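Planning for handling equipment: what to ask for, and when
Speaker notes, Eleri Wynne
Equipment planning session, Durklow site, Oct 14, 2022

Opening

Good morning, and thank you to Cadi Prydderch for the introduction. I have been asked to speak on how the Sayce workshop prepares its equipment requests, and what we would ask other departments to do before the next round opens in January. I shall keep to the money and the planning. Eifion Lougher will take technical questions afterwards.

Where we stand

The workshop runs two arm stations and has asked for a third. The request was returned twice last year. On the first occasion the price of the arm was given without the cost of fitting it. On the second, the training hours had been left out. Both were fair grounds for return.

(Pause. Ask how many in the room have had a request returned.)

Three costs that are missed

Fitting. The stand, the cabling and the guarding are bought separately from the arm. They should appear on the same form, under their own headings.

Spares. Finger pads wear out. We changed 19 pairs across the two stations last year, and the budget had allowed for none. The request now carries a line for them.

Staff time. Dirceu Bastos kept a record of hours for the second station. From delivery to the first day of ordinary use it came to 321 hours, most of it spent on setting up and on repeating trials. That time was drawn from other work, and it ought to be shown as a cost to the department.

Hire or purchase

Sterard offered us a hire arrangement, and we considered it with care. Hire suits a department that is unsure of its needs. It suits us less well, as our stations are in use through the year. For short projects at Grullesby we would still recommend it.

Trial materials

Trials need not be dear. Our simplest sorting and stacking work uses coloured foam blocks on a plain stone worktop, with two blocks stacked as a target and the others set out singly.

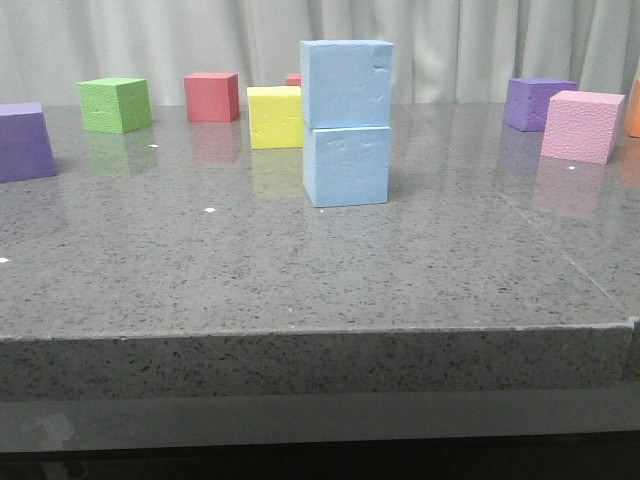 The whole of last year's spending on trial materials was 515 pounds. I mention the figure as requests often set aside far more than this at the outset, and the balance is then hard to move to another heading. We suggest a first order of 100 pounds, with a review after the first month of trials.

What we ask of departments

Please send draft requests to Myfanwy Prydderch before the January round opens. A draft may be incomplete – a missing quotation is acceptable at that stage, a missing heading is not. State who will run the equipment and who will cover in their absence.

(Hand over to Eifion for questions. Forms are on the side table.)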